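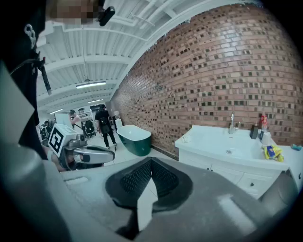
What do you use to dust a bare brick wall inside a big room? Ours is red-brown brick and goes up to a metal ceiling.

A vacuum with a soft brush head, top to bottom, on an extension pole.

cfoley
I'd skip the brush. It drags grit out of the mortar. Compressed air.

jingyi_r
Air just moves the dust onto the lights. Vacuum.

cfoley
Then cover the lights first.

deirdre164
Vacuum here too. We do ours every April.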